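Reading time: 4 min

Sorting the veg haul on the spare bed, anyone else?

bistemow_bev
OK so I have been doing this since March and I'm a total convert, so bear with me! We have a kitchen counter the size of a paperback (the rest of it is toaster) and every Wednesday I come back from the Nornholm market with more than I can put down anywhere. So now I spread a big sheet of plastic over the bed, tip it all out, and sort it there. Plates and bowls come along too. Everything for tonight goes on a plate, the greens get a bowl, and whatever's left gets looked over one piece at a time before it goes away. You can see every bruise! I've stopped finding mystery mush in the bottom of the crisper. Does anyone else do theirs away from the kitchen?

plumline
Yes!! Floor person here, but same idea. I have an old shower curtain that I wipe down and lay out in the hall. The first time my sister saw it she thought I was painting.

Andar18
I'm going to be the grump. Food doesn't belong on a bed. You sleep there. Plastic slides, carrots have dirt on them, and one split tomato is a whole load of laundry. Get a folding table, they're cheap and they live behind a door.

bistemow_bev
Fair, and I did try a folding table! Ours wobbled so badly that the oranges left on their own. The bed has a bit of give, so nothing bruises when you set it down. And nothing dirty touches the sheet, I wash the plastic after every haul and hang it over the tub.

rootcellar_dee
The give is real. I used to pack apples for a living and a soft surface makes a big difference. What do you do about bowls tipping, though? I tried this on a couch once and my grapes went straight down the back. Found the last one in a very sad state.

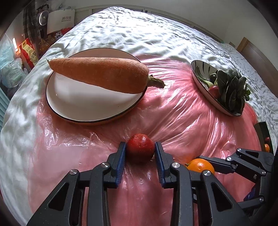
Page 2

plumline
Ooh, pink plastic, love it. That is one serious carrot, too. It's sticking out past the plate! Are you roasting that whole or does it get chopped up?

Andar18
And there's the bowl, tilting. I rest my case. The greens are hanging on for now.

bistemow_bev
Ha, yes, the bowl leans. I put the heavy fruit in first and stuff the leaves around it and it holds well enough for me. The trick is not to sit on the edge of the bed while you're sorting, which I forget about every second week. The carrot is going in whole! Oil, salt, a little honey, hot oven until it gives when you poke it. I get so excited about big carrots, they're sweeter than people think.

fitzsimmons_fan
Big carrots are NOT sweeter, sorry. They go woody in the middle. I grow Fitzsimmons Long Orange and anything I leave in the ground too late turns to broom handle. Pull them young.

rootcellar_dee
Depends on the carrot and on the weather, surely? I've had monsters after a cold spell that were like candy. Small ones from a hot summer can taste of soap.

fitzsimmons_fan
I'll give you the cold spell. Still wouldn't roast one whole. Split it lengthwise at least, so you can see what the core is like.

bistemow_bev
OK, splitting it! I can live with that. Now, apples with the little pale speckles, do those keep as well as the plain red kind? I never know which to eat first.

rootcellar_dee
The speckles are just how the skin breathes, they don't tell you much about keeping. Go by feel. Firm ones to the fridge, anything soft gets eaten today. And keep the apples away from your greens! That bowl with the fruit and leaves in together is fine for an evening, but I wouldn't store them that way. Apples especially will yellow your leaves in no time.

plumline
Wait, is THAT why my spinach keeps dying? I've had them in one drawer for 11 years.

rootcellar_dee
Could well be! Move the apples and see how you get on. I wrap my greens in a dry dish towel and then bag them, and they stay perky so much longer.

Andar18
Useful thread, even if I'm still against the bed. My folding table does not wobble, for the record. Put a bit of cardboard under the short leg.

bistemow_bev
Cardboard! I might dig ours out again and give it another go. Will report back after the next market run, carrot results included.

Related threads
Dish towel or paper towel for greens?
Nornholm market: what's good right now
Tiny kitchens, show us your counter
Best way to clean a crisper drawer
Carrot tops, eat or toss?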